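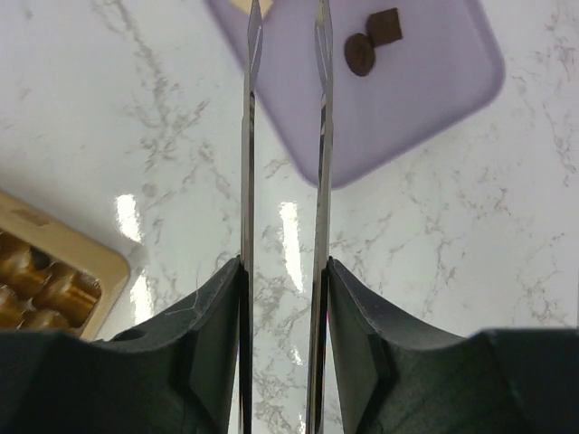 A white countertop and polished steel.

Kitchen Counter Repair Night Returns in January

The Korkon Street tenants' group is bringing back its evening class on looking after kitchen counters and sinks. Mahnaz Kordestani will teach it again. She fitted kitchens at Sadari for 14 years and now works for herself.

The class starts at 6:30 p.m. in the ground floor meeting room at Rahimi House. It covers filling small chips, removing tea and turmeric stains, and resealing the joint behind the sink. Most of the second hour goes to resealing, as that was what people asked for last time. Bring an old towel and a pair of gloves. Sealant and scrapers are provided.

If your counter has a burn mark or a crack, take a photo of it on your phone and bring that along. Mahnaz can tell you whether it can be patched or needs a new section.

The fee is $14, payable at the door. Tenants in the Ramido building come free under their service plan. To book a place, call the office at extension 3122 and leave your name and unit number.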